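Unit 2: Keeping Track of What You Have
Notes to go with the evening class, Birnatwood Community Learning
Prepared by Mared Humphreys

Welcome back, everyone, and thank you for the lovely discussion last time about why small organizations lose things. I promised I would type up the part on stock records properly, as I went rather fast through the second half and a few of you were still copying from the board when the lights went off at nine. So here it all is, with a bit more padding than I managed in person.

What a stock record is for

A stock record answers three plain questions: what do we have, where is it, and when should we get more. You would be surprised how many places can answer the first and have no idea about the second. When I started at Kvaran, which was a mail-order craft supplier in those days, we had a beautiful ledger. Every colour of thread was in it. Finding the thread was another matter, and I spent a good part of my first December on my knees between the shelves with a torch, looking for a box of bobbins the ledger swore we owned.

The cure was dull and it worked very well. Every shelf got a letter, every bay got a number, and every bin got its own label, so that an item lived at an address like a person does. If you remember only one thing from this unit, let it be the address. Write it in the record before you put the thing down.

Choosing a code

People get terribly excited about codes (I did too, I'll admit) and try to cram everything into them: supplier, colour, size, year, the lot. Please don't. A code should be short enough to read over the phone without the other person sighing. Kvaran's early codes ran to 20 characters and we misread them constantly. The later ones were a letter and four digits, so our grey darning wool was simply D1257, and I can still recite it all these years on.

Leave gaps in your numbering as well. If you number everything one after another, the first new item that belongs in the middle will have you tearing your hair out.
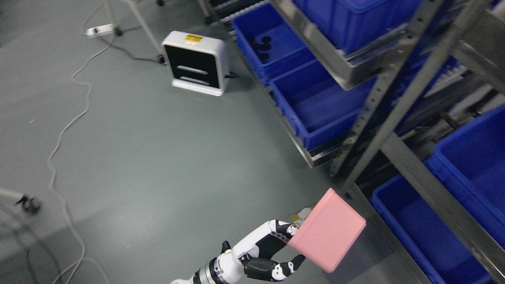
Counting, and how often

There are two common ways to go about it. The first is the annual count, where you close the doors, put the kettle on and count every last thing. It gives you a clean figure for the accounts, and it is exhausting. The second is the cycle count, where you count a small part of the stock each week and work your way around. Most of you who run a shop or a tool library will be happier with the second, I think, because mistakes come to light while people can still remember what they did.

Youssra Ouali, who teaches the bookkeeping unit after this one, likes her students to sort their items into A, B and C groups before they start. A items are the costly or fast-moving ones and get counted often. C items are your paper clips and rubber bands, and once a year is plenty. B is everything in between, and you needn't agonize over it. Move things from one group to another as you learn how they behave.

When you count, do it without looking at the expected figure. I know it feels slower. But if the sheet says 24, your eyes will find 24, and then you have only copied the record out again.

When the figures don't match

Count a second time before you change anything. Then check the neighbouring bins, then the goods-in paperwork, and then whether someone has entered a box as a single item or the other way round. That last one accounts for a great many of the muddles I have been asked to sort out! Only when you have been through all of that should you write an adjustment, and do put your initials and a few words of explanation beside it. "Found two in the returns bin" is perfectly good.

Reorder points

We will do the arithmetic together next session, so don't worry if this is hazy. In short, you take what you use in a week, multiply by the number of weeks your supplier takes to deliver, and add a little extra for bad weather and holidays.

To do before next time

Read the Skurano case in your course pack, up to the heading on returns. Then choose one cupboard, shelf or drawer at home or at work, give each spot in it an address, and make a record of the contents. Bring it along on paper, please, as the projector in the Flavis room is still being temperamental. If you get stuck on the codes, I'm usually in by half past six and glad of the company.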